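Small Shelves, Steady Habits: Tabletop Retail at the Clana Building

2018-11-21

When the Clana building reopened its ground floor in September, its managers set aside a modest budget for the snack counter. The counter serves the 136 employees and visiting students who pass through on a working day, and it had long relied on deep wire baskets that hid more than they displayed.

The new arrangement is the work of Nazanin Rostami, who oversees visitor services. Her office replaced the baskets with clear stepped stands placed directly on the tabletops. Each stand raises the back row above the front, so that an item at the rear can be seen and reached without moving the one before it.

"People used to dig," Rostami said. "Now they look, choose and go on to their meeting."

Stock is deliberately limited. Candy bars are laid singly on the shelves, and small boxed goods share the tiers with them. Staff refill the stands from a storeroom holding up to 300 items, and a written record is kept of what is taken from each shelf. During the first weeks the record reached 3488 entries, enough for the office to drop several slow-selling products and widen the space given to chocolate.

Trays form the second part of the plan. Light in color and rounded at the corners, they are kept beside the stands for customers who are buying for a group. Omid Kordestani, who manages the Kino reading room upstairs, reports that fewer wrappers are now left on his tables.

Clear plastic has its drawbacks. It shows fingerprints and catches glare from overhead lights, and the stands are wiped down each morning before the building opens.
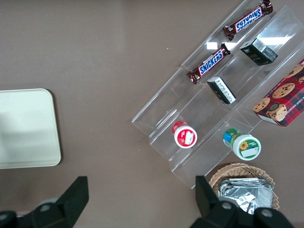
Plans for the Upper Floors

A second counter is planned for the Kazemi wing, where the tables are narrower and a two-step stand may prove more suitable. Visitor services will review the sales record before placing an order.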